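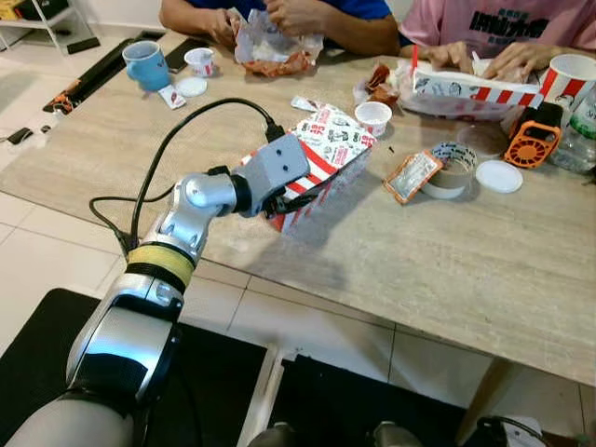 1. Fried chicken at the table, and what happens to it afterward

Going to put this in one thread. I get asked about leftovers more than anything else I post, and chicken night is when we have the most of them.

2. We order from the place on Surnley Road. Striped boxes, sauce in the little paper cups, sachets of stuff I never remember asking for. The order comes to 36 dollars with drinks, and there is always some left.

3. The table fills up with paper before anybody is done eating. Wrappers, lids, torn corners. I used to leave it all until the end and then try to find the good pieces in the pile. Now the empty wrappers go in one box as we eat, and the food stays in another.

4. Drinks don't go in the trash bag until they've been emptied in the sink. I have mopped under the trash can enough times.

5. Sauce cups: if the lid is still around, snap it on and keep it. If the lid has been on the table face down, toss the cup. Unopened sachets go in the drawer. I clear that drawer out every February and most of what comes out is ketchup.

6. Leftovers get put away within 2 hours. In hot weather I don't wait that long. I set the oven timer when we sit down so I don't have to think about it.

7. On boxes. A paper box is fine for one night if it closes. It takes up a lot of room for what's in it, though, and by the second night the bottom is greasy and the coating has gone soft. For anything longer I move the chicken to a container with a paper towel under it.

8. The containers I use are Kerell, the flat ones. The lids fit and they stack. I bought a Mikkelsen set before that and the lids warped in the dishwasher within a few months. You may have better luck on the top rack.

9. Before anything new goes in the fridge, I look at what's already there and move it forward. Small bowls are the problem. They get pushed behind a pot and then it's a week later.
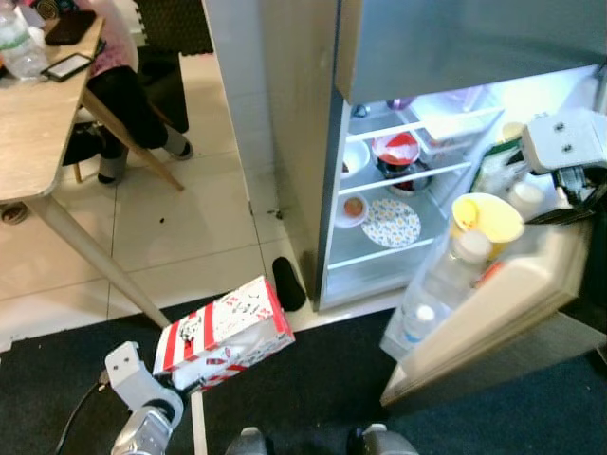 10. Someone in the replies says a bowl or plate should never go in the fridge without a cover, and that it dries the food out and makes everything smell like everything else. Fair. I cover anything staying past the next meal. Rice I always cover. A plate that's getting eaten in an hour, I don't bother.

11. Same person wanted to know if you can put a pot straight on a glass shelf. I do, once it's cooled down. Mine gets a folded dish towel under it if it's a heavy one. I also stack a container on top of the pot lid if the lid is flat, and that gets me back most of a shelf.

12. I keep the bottom of the fridge as clear as I can. That's where a big box goes when there's no shelf for it, and it's easy to wipe.

13. Reheating. Oven at 375, on a rack over a pan, until it's hot all the way through. Wings go faster than thighs so pull them first. The microwave works if you don't care about the coating. Fries are not worth saving and I quit trying.

14. If it's only a piece or two, I take the meat off the bone cold and put it in fried rice or a sandwich with pickles. The Stusov pickles, the garlic ones, are good for this. They've gone up to 79 cents more a jar than the store kind but one jar lasts us a while.

15. Last is the table. Dry paper towel first to pick up crumbs and grease, then a damp cloth with a drop of dish soap, then a clean damp cloth. If you go in with the wet one first you just spread the grease around.

16. Clean cardboard goes in recycling here. Greasy boxes and waxed cups go in the trash. Your town might do it differently, so check.

17. I'll do soup in the next thread.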